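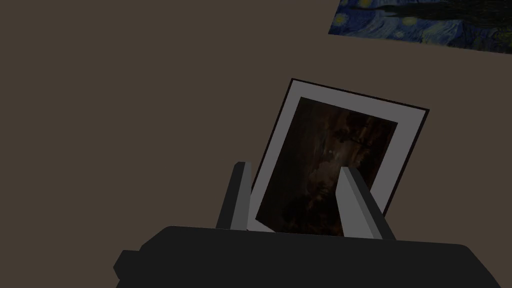

After ten minutes I'd stopped thinking about my hands, Prys Llewellyn told us, and then I changed over to the other controller and couldn't think about anything else. I'd still pick the second one, mind you, if I had to turn something over.

Comments like that are why we are asking for more people. We would very much like to hear from you if you live within reach of Brondbridge, can spare an afternoon or an evening, and like the thought of driving a two-armed robot around a room that only exists on a computer.

Come and help us compare two robot controllers
Tarlow Studio, Brondbridge
Sessions from Saturday, February 9, 2019 until the end of April

What we are doing

We have two ways of steering the same simulated robot and we can't agree among ourselves which is better. The Morgan is a pair of handgrips, one for each of the robot's arms, and the gripper goes where your hand goes. The Nakeck sits on the desk in front of you and you push and twist it, more like an old-fashioned joystick with rather a lot of opinions. Both of them open and close the grippers with a squeeze. Those of us who built the Morgan like the Morgan, and the two who have spent a year with the Nakeck won't hear a word against it, so you can see that we are the wrong people to settle the matter.

You would try both. Half of our participants start with one and half with the other, and you'll be told which on the day. The robot, the rooms and the objects are the same whichever you are holding, and you will have the same views from the robot to steer by.

The jobs we'll ask you to do are household ones for the most part. You might pick up a block and set it down square to the edge of a table, or move a bowl without knocking whatever is next to it, or take hold of a framed picture and keep it upright while you turn. Picture frames are harder than people expect! They are wide and thin, and the gripper has two flat fingers, so a good deal depends on where along the edge you take hold and how you bring your wrist round before you close up. We are particularly interested in how people line the fingers up, how often they back off and try again, and what they mutter while they are doing it (muttering is welcome and we do write it down).

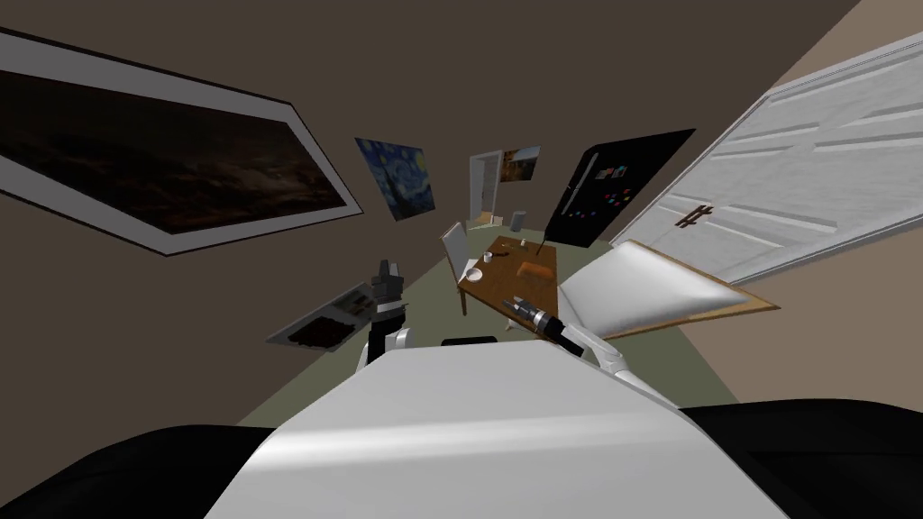 A simulated room seen from the robot, with the right gripper close to the near edge of the table.

You will also notice that the view can lean over, sometimes by a great deal, and floors and walls go off at a slant. Some people hardly mind and others need a moment, and part of what we want to learn is whether one controller is easier to manage than the other when the room isn't level. If it makes you feel at all queasy, please stop and have a sit down and a biscuit. You will be paid just the same, and we would honestly sooner know about it than have you soldier on.

Who we are looking for

We have room for 40 people altogether. You need to be 18 or over and comfortable looking at a screen for a while, with glasses or contact lenses if you normally wear them. Beyond that we'd like as much of a mixture as we can get. People who have played a lot of computer games are very welcome and so are people who have never played one. Left-handers, do please apply, as we had hardly any in our first round and the Nakeck in particular was shaped by somebody right-handed. If you have stiff or painful hands, or limited movement in one arm, we would be glad to have you and can talk beforehand about what would suit you. Both controllers can be raised, lowered or moved across the desk.

We can't take anyone who took part in the autumn, I'm afraid, however much we enjoyed your company. Your practice would show in the results.

What happens on the day

A session lasts 100 minutes, including the break. We book people in groups of five, though you will each have a desk to yourself and nobody will be looking over your shoulder apart from one of us with a clipboard.

We begin with tea and the consent form, and after that you'll have a free go with your first controller in a practice room. Do use this time to be clumsy. Open and shut the grippers, reach past things, bump the table, see how far an arm will go before it complains.
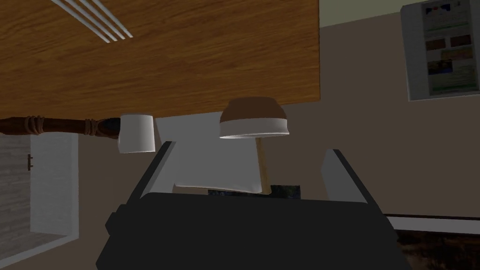
Once you feel settled we move on to the set jobs, and for these we record the robot's movements, the views on your screen and how long each attempt takes. We don't film you. If something falls on the floor you may try to fetch it or ask us to put the room back as it was, whichever you like, and neither counts against you. Then there is the break, then the same again with the other controller, and finally a short chat about how you found the pair of them. Please don't be polite on our account. The most useful remark of the autumn round was that the Morgan felt "like wearing somebody else's gloves", and we have changed the handgrip quite a bit on the strength of it.

Payment and getting here

You will receive £40 for the session, by bank transfer within 14 days. We can also refund a bus or train fare if you keep your ticket. The studio is on the ground floor with a level entrance from the yard, and there is an accessible toilet along the corridor. Parking is awkward on market days, so the bus may be kinder to your nerves.

Evening sessions run on weekdays and there are afternoon ones at weekends. Tell us what suits you and we'll do our best to fit you in.

How to apply

Write to the controller trial team at Tarlow Studio, or leave your name at the front desk, and let us have the following:

Your name and a phone number or email address
Whether you are left-handed or right-handed
Roughly how often you play computer games, if ever
Afternoons and evenings you could manage
Anything we should know to make the session comfortable for you

There's no need to send a CV or to tell us why you'd be good at it. We reply to everyone, usually within the week, and if the groups are full we'll ask whether you would like to go on the reserve list. You can withdraw whenever you wish, including halfway through, and have your recordings deleted up to the end of April, when we start putting the results together.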